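How Fluncombe lost a game it had controlled

2020-08-13

Fluncombe led Skeltness by nine points with three minutes left and lost by two. The margin came down to one free kick, conceded in the back pocket after play had moved on, and one poor kick out of defense. 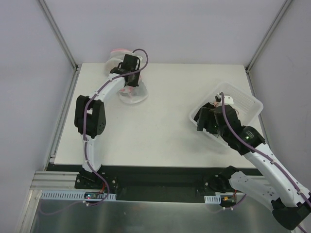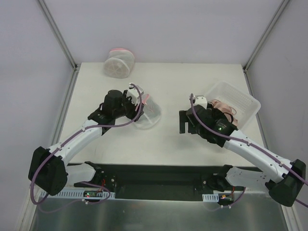 The free kick was the simpler of the two errors. The Fluncombe half-back held his opponent's jumper for a full second after the mark was called. The umpire paid 50 meters, which put Skeltness on the goal line. The lead was cut to three.

From the next center bounce Fluncombe won the ball and kicked it backward to use up time. This is standard practice at the club, and it worked twice in the first half. It needs a free player on the far side. Skeltness had moved its spare forward there during the break in play, and the switch kick went to a contest. Skeltness marked it, played on and kicked a goal before the defense could set. With one more behind before the siren, Fluncombe would have needed a goal of its own. Skeltness did not score again, but its final lead came from an earlier rushed behind that the scorers restored after review.

A crowd of 830 watched at Monti Oval. Fluncombe had more tackles and more marks inside 50. It also had the wind in the last quarter and kicked into the same pocket throughout.

Fluncombe plays Jindudard next, away. The return match with Skeltness is set for October.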